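Lullon-Rayon : fiche de données
Version du 13 juillet

Objet
Jeu d'images et d'annotations sur la remise en ordre manuelle de linéaires, rayon produits d'entretien. Le périmètre couvre le rangement à la main de flacons et de bidons sur étagères métalliques grises : alignement en façade, redressement, regroupement par référence. Produits visibles dans les deux vues ci-dessous : Harpic, Sunny, bidons blancs à bouchon rouge.
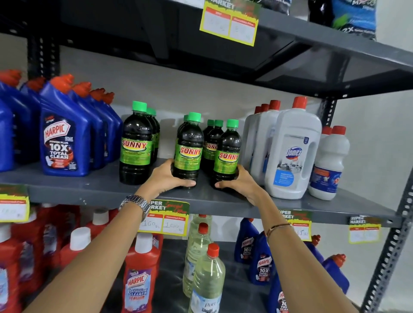
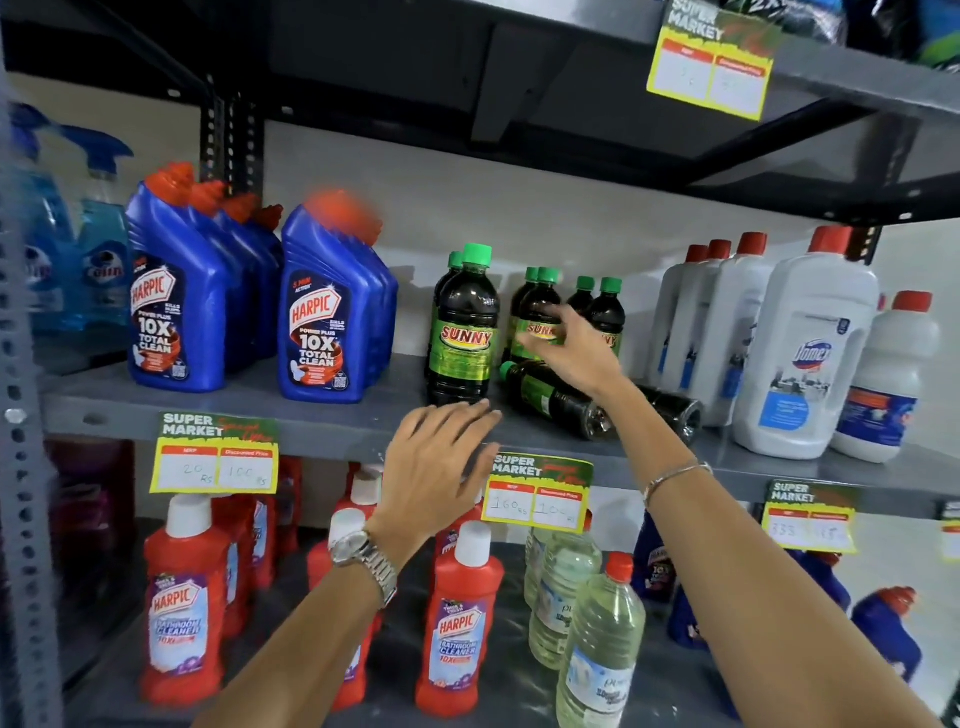 Contenu
- 1 852 images fixes, au format JPEG
- 393 séquences de rangement
- 145 références produit
- 7 classes d'état

Structure des dossiers
images/ : fichiers classés par séquence
etats/ : un fichier CSV par séquence
references.csv : identifiant, marque, famille, type de contenant, couleur du bouchon
classes.txt : liste des classes d'état, dans l'ordre des indices

Classes d'état
0 debout_facade : contenant debout, au premier rang
1 debout_fond : contenant debout, derrière un autre de même référence
2 couche : contenant posé sur le côté
3 tenu : contenant en contact avec une main fermée
4 incline : contenant en appui sur un voisin
5 hors_zone : contenant placé parmi une autre référence
6 indetermine : état non décidable sur l'image

Règles d'annotation
L'état est attribué image par image, sans recours aux images voisines. Un flacon couché reçoit la classe 2 quelle que soit l'orientation du bouchon. La classe 3 l'emporte sur toutes les autres. Une main ouverte au-dessus de la tablette ne donne lieu à aucune annotation.

La marque n'est renseignée que si l'étiquette est lisible, même en partie. À défaut, le champ prend la valeur NR et seule la famille est saisie. Les contenants coupés par le bord de l'image sont annotés dès que le bouchon ou l'étiquette apparaît.

Champs des fichiers CSV
image ; id_contenant ; id_reference ; classe ; rang ; masque_partiel
Séparateur point-virgule, encodage UTF-8. Le rang est compté depuis l'avant de la tablette, à partir de 1.

Limites connues
- Les rangs du fond sont souvent masqués. Le rang saisi est un minimum.
- Flou de mouvement possible sur les bouchons et les étiquettes.
- Les prix et les codes-barres ne sont pas annotés.
- Le lot Mercado, annoté en avril, utilise l'ancien nom de champ « position » au lieu de « rang ». Le script rerkis_convert.py effectue la conversion.

Responsables
Annotation : Rosalind Marchetti
Maintenance des fichiers : Eifion Kneath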